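**Call for participants: test screening panel, feature film "Vondano"**

Posted Mar 29, 2023

Pondley Pictures is recruiting 141 viewers for two test screenings of the feature film *Vondano*, directed by Dezső Farkas. The screenings take place in June at the Clostska cinema, Hall 2. Each participant attends one screening only. The first group sees a cut with the original prologue; the second group sees a cut in which the prologue is removed and part of its content is moved to the middle of the film. Groups are assigned by us and cannot be chosen.

The film is a drama set in a river port during a long strike. It is in Hungarian and Romanian with English subtitles. Both cuts use temporary music in several reels, and the color grade is unfinished. The sound is a 5.1 temp mix. Participants should expect visible slates in place of two shots that have not been delivered.

**Who can apply**

- Adults aged 18 or over on the day of the screening.
- Regular viewers who have seen at least four feature films in a theater in the past year. The genre does not matter.
- People who can read English subtitles at normal speed without help.

We can't accept applicants who work in film production, distribution, exhibition, publicity or paid film criticism, or who share a household with someone who does. Film students are eligible unless they are enrolled in an editing or directing program. Previous panel members may apply again if their last Pondley screening was for a different title.

**What the session involves**

Check-in opens 20 minutes before the start. Phones, watches with recording functions and bags larger than a letter-size sheet are left at the desk against a numbered tag. The film is shown without an intermission.

After the screening, participants complete a printed questionnaire in their seats. It covers comprehension of the plot, pacing by reel, response to the four main characters, and the ending. Written answers are limited to 200 words each. Please write in English; short answers are fine, and blank answers are counted as blank.
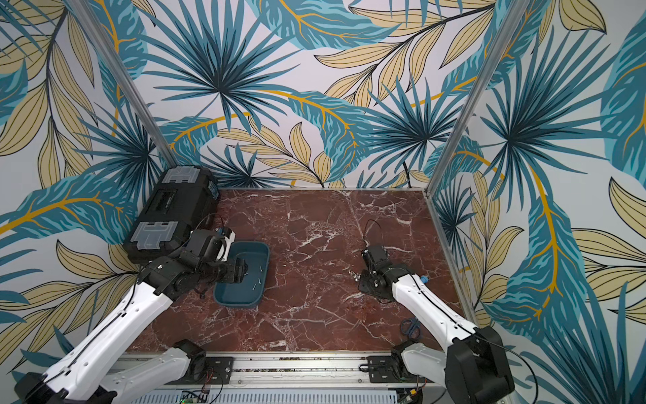 Will participants be told which cut they have seen?

Participants get that information by email after both screenings are complete, along with a short note on how the two versions differ.

A smaller group from each screening will be asked to stay for a discussion led by Brândușa Ursu, the film's editor. Selection is made at check-in from those who ticked the discussion box on the form. The discussion is audio recorded and transcribed without names. The director does not attend.

**Payment and conditions**

Participants receive a cinema voucher valid at Clostska for any regular program. Discussion members receive a second voucher. Travel is not reimbursed. Vouchers are handed out when the questionnaire is returned, and leaving before the end credits means the voucher is not issued — medical reasons excepted.

All participants sign a confidentiality agreement at check-in. It covers plot, cast, music and the existence of two cuts, and it ends when the film opens to the public. A copy is sent with the confirmation so that it can be read in advance. Reviews, ratings and posts of any kind are not permitted before that point.

Questionnaires are stored by Kiss Audience Research under a respondent number. Names and contact details are kept in a separate file and deleted once the vouchers have been reconciled.

**How to apply**

Request the application form from the panel desk at Pondley Pictures and return it with the following:

1. Your age and zip code.
2. The titles of the last four films you saw in a theater.
3. A statement of no more than 500 characters describing one film you stopped watching before the end, and the point at which you stopped.
4. Any seating or access needs. Hall 2 has step-free entry and an induction loop.

The third item is used to check that applicants can describe a reaction in concrete terms. There is no preferred title or opinion.

Applications are read by Nelli Riihimäki and Zsolt Vincze. Confirmed participants receive a date, a seat block and a respondent number. Places are personal and can't be passed to another person. If you need to cancel, write to the panel desk as early as possible so that the place can go to the reserve list.

Questions about access or data storage go to Marloes Verbeke, panel coordinator, through the same desk.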